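3.2 Keeping one handheld unit in service

Most papers on handheld grippers spend a page on the policy and a footnote on the screws. We reverse the proportions here. The unit discussed is number 017, one of a pair used for garment handling in a lived-in bedroom, and it was looked after by the same two people who complained about it.

Setup takes place on site. Both lenses are wiped, the yellow fingers are closed and opened, and the three housing screws are tried with a driver. Jin-sol Shim's checklist also has a line for the operator's mood, which we have not analyzed. 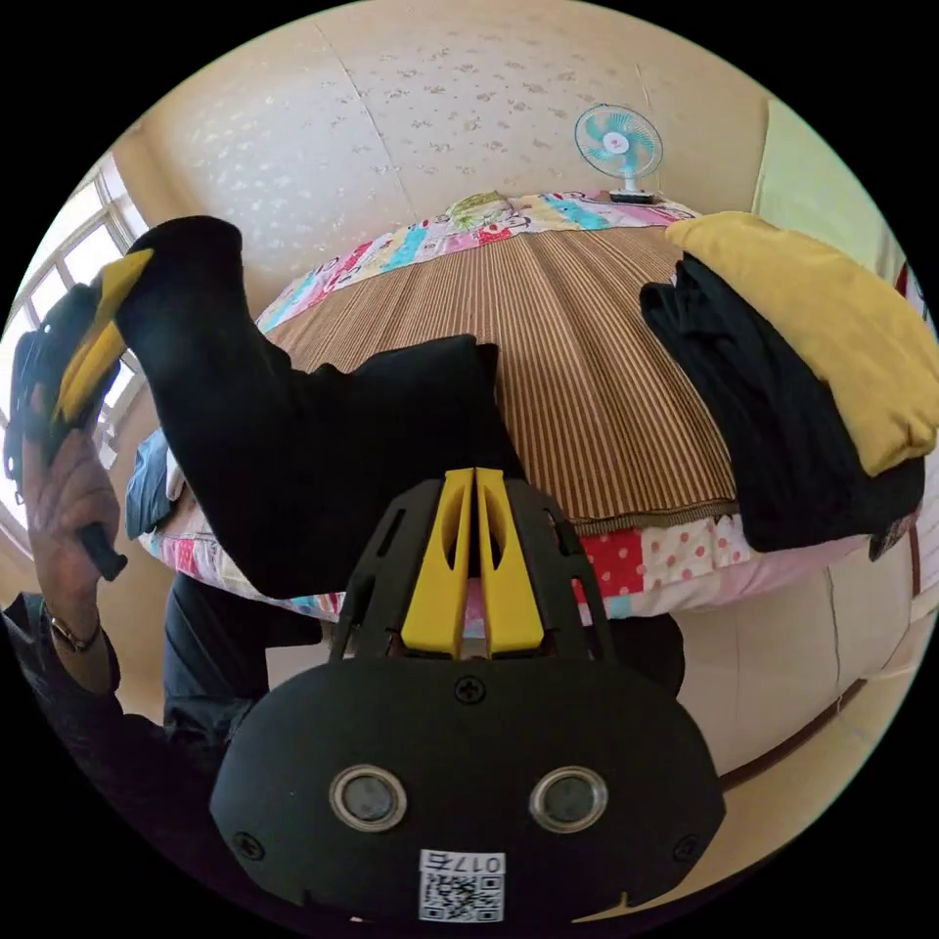 Dark cloth is hard on the fingers. It sheds lint, the lint packs into the finger mount, and the gap at full close grows until a thin hem slides straight through. We logged 1058 grasps on this unit, of which 782 were made before the first finger change. The remainder went better, as they should have, given how long we had put off the change. 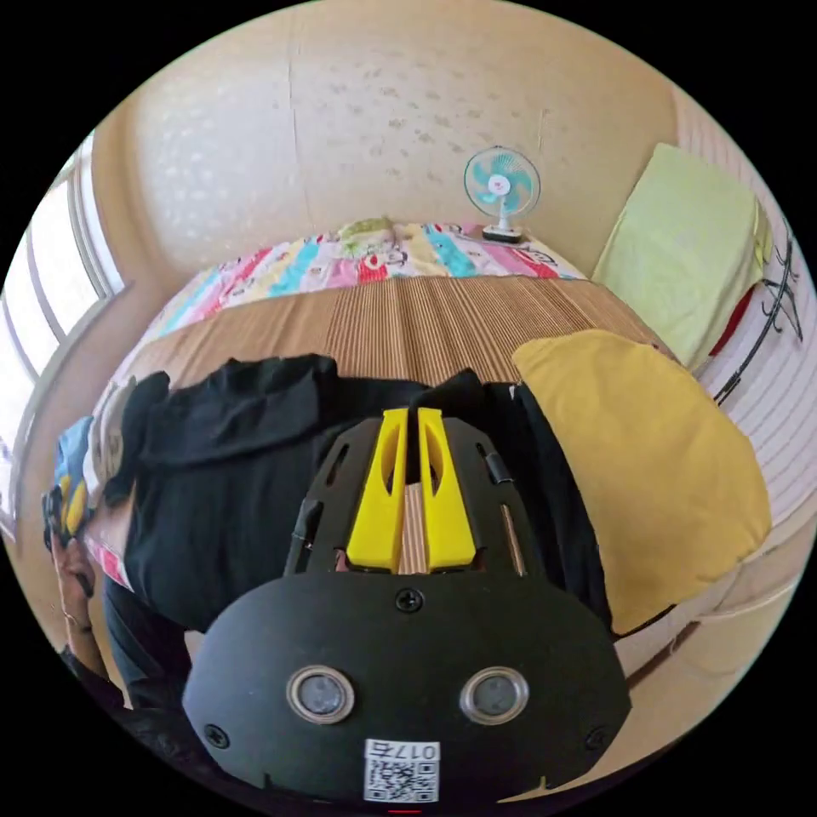

Cleaning was done with a dry brush from Grulten. An earlier attempt with a damp wipe left a film on one lens, and an afternoon of recordings acquired a dreamy quality that the tracking software did not enjoy. Those recordings were dropped.

Figure 4. Unit 017 at the work site. 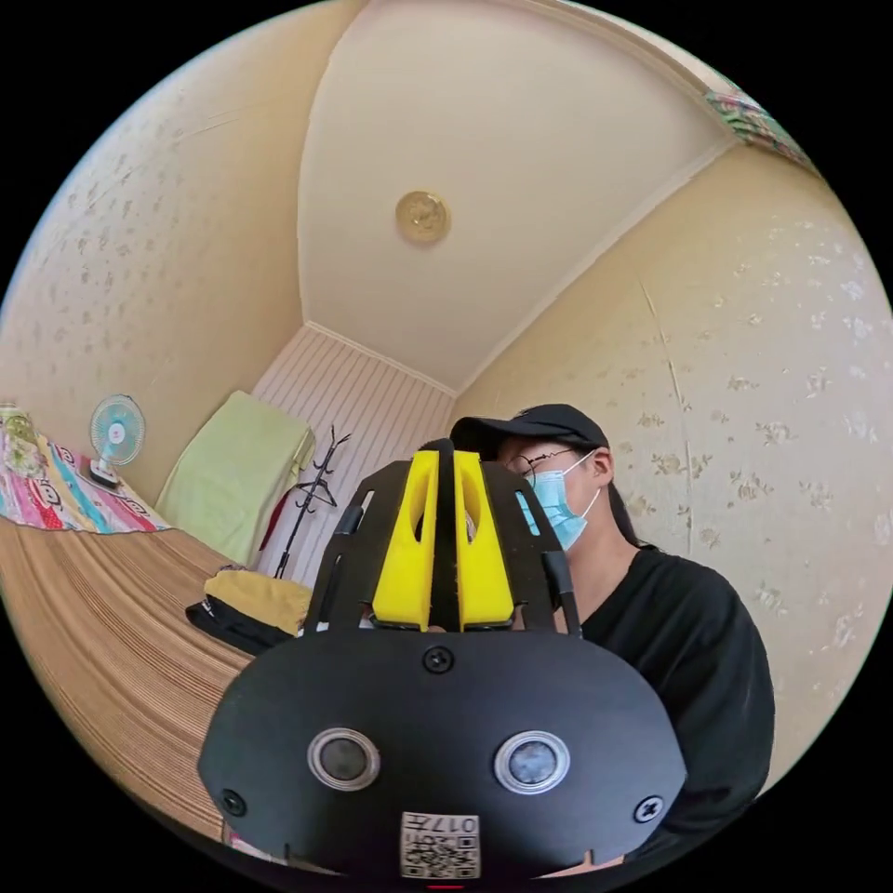
Calibration was repeated after every finger change with the Bonidari routine, which takes 13 minutes when it converges and a good deal longer when it sulks. Striped surfaces make it sulk. We learned to point the lenses at a plain wall first, a step missing from the manual and now written on the lid of our toolbox in marker.

The trigger return spring was the only part to fail outright. We fitted a stronger one, which solved the problem and moved it to the operator's index finger.
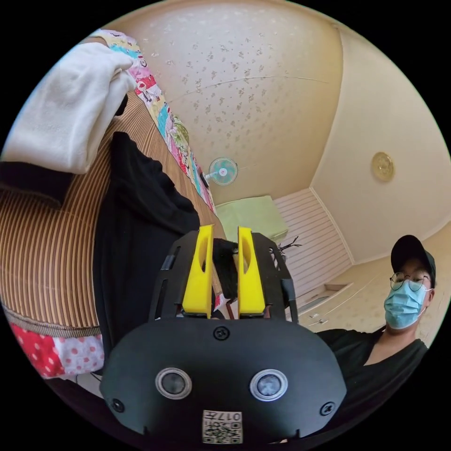

Chae-won Ra objected to that last repair in writing, arguing that a spring the hand has to fight will change how people grasp, and that the fix therefore belongs in the results and not under maintenance. We have left it under maintenance and list spring stiffness with the results in Section 5.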